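Does a Messy Box Really Need All That Packing Stuff?

From the Trellel Question Pages for curious kids

Grown-ups say a lot of things about boxes. "Wrap it or it'll break." "Put the heavy things at the bottom." "Don't pop that, we need it!" Are they right? Here at Trellel we don't believe things just because someone said them in a firm voice. So let's check.

Claim 1: Bubble wrap protects everything

Bubble wrap is two sheets of plastic stuck together with air trapped between them. When something bumps it, the air gets squashed. Squashing air takes a little time and uses up some of the push, so less of the push reaches the thing inside.

That part is true. But "everything"? Hmm. Wrap a sweater in bubble wrap and what have you saved it from? You can drop a sweater down the stairs all day long. Bubble wrap is for stuff that cracks, chips or dents. One thin layer around a glass isn't much help either, if the glass is heavy and the drop is long. And once the bubbles are popped, you are wrapping your glass in a plastic sheet with no cushion in it. Sorry, poppers.

Claim 2: A full box is a safe box

You may have heard that a box should be stuffed right up to the top. There is some sense in it. If things can slide, they bang into each other, and they bang into the walls. Filling the gaps stops the sliding.

But full of what? A box full of rocks and one egg is very full, and I would not want to be the egg. What you want in the gaps is something soft that squashes and springs back. Crumpled paper works. So does a plush toy, and your family may already own more of those than they'd like.

Try it yourself. You need a shoebox, a lid and a hard-boiled egg in its shell.

Put the egg in the empty box and close the lid.
Tilt the box from side to side five times. Listen.
Now pack socks all around the egg and do it again.

Check the shell both times. Did the socks make a difference? Don't take my word for it. Your egg might have been cracked before you began, so look before you start as well. (A lot of people forget that step, and then they blame the box.)

Claim 3: Heavy on the bottom, light on top

We tested this one with a bag of potatoes and a bag of potato chips. You can guess which order went badly. This claim gets to stay.

It does have a weak spot, though. A big thing isn't always a heavy thing. A huge plush bear can weigh less than a small can of soup. If you pack by size and never pick anything up, you can fool yourself. Lift each thing before you decide where it goes.

Claim 4: You can tell what's in a box by looking

Can you? People say "I looked and it's not in there" all the time, and then somebody else reaches in and pulls it out. Looking from above shows you the top layer. Soft things flop over small things. Shiny black things next to other shiny black things are very hard to tell apart. Even clear plastic gets in the way, because when it crinkles it bounces light in all directions and you can't see through it properly.

Have a go with a real one.

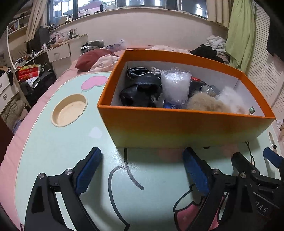
An open box with bubble wrap in the middle and fluffy plush on the right. What might be underneath?

Did you spot the blue thing below the bubble wrap? Is it a package or a can? I'm not certain, and I don't think you should be either. There's writing on it, a white Chinese character, and that's a clue if you can read it. The black things are harder. One looks like leather, with shiny folds. Looks like! Plenty of plastic looks like leather, and you would have to touch it to find out.

So Claim 4 is only a little bit true. Looking gives you a start. Then you have to take things out.

Claim 5: Sorting a box takes forever

Forever is a long time. Get a clock and time it. Before you begin, write down your guess in minutes. Take everything out and make piles: soft things, hard things, wrappings to keep, and things you can't name yet. The last pile is the interesting one. Stop the clock when the box is empty.

My guess was 50 minutes. My real time was nine. I had been complaining since December.

Words to know

Cushion: something soft that takes up part of a bump.
Translucent: lets light through, but you can't see clearly what's behind it.
Evidence: what you find when you check.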